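Trakmont fever

Trakmont fever is the popular name for a respiratory illness recorded in the mill town of Trakmont and, shortly afterward, in the neighboring parish of Pollcombe. It was not a fever in every case, and it did not begin in Trakmont, but the name had been printed by the time either point was raised.

The first patients were seen in September by Seema Rajput, then the only full-time doctor at the Pollcombe clinic. They complained of a dry cough, aching shoulders and a tiredness that got worse after lunch. Rajput listed 14 cases as "late summer colds" and later crossed out the word "colds." By the end of the outbreak 82 people had been treated and 2 admitted to the hospital at Balercombe. Both recovered, one of them loudly.

Early suspicion fell on the river, the school kitchen and, in a letter to the local paper, daylight saving time. Songül Ekinci, a public health nurse, noticed that most of the patients worked at or lived beside the Canpolat spinning shed, where the ventilation ducts had last been cleaned under a previous owner.

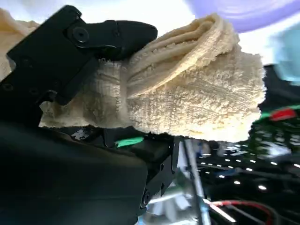 Ekinci's report blamed moldy cotton dust, drawn through the ducts and blown back over the people who had made it. The shed turned out bath linen, and the worst exposure came in the finishing room, where looped cloth was shaken out and trimmed by hand. A cream terry towel, with its nubby surface and woven bands, has a great many small loops, and in her view each was a fair place for lint to sit until somebody moved it. The owners replied that towels had never made anyone ill. They cleaned the ducts the same month.

The diagnosis was disputed for years. Kaan Ersoy argued for an ordinary virus, pointing to patients who had never set foot in the shed. Armelle Lecomte, reviewing 300 pages of clinic notes, concluded that there had probably been two illnesses at once – a position that pleased neither side and is now the one usually given.

A plaque at the clinic, unveiled on 7 April 2019, honors Rajput and Ekinci. It calls the illness Pollcombe fever. Trakmont has not objected.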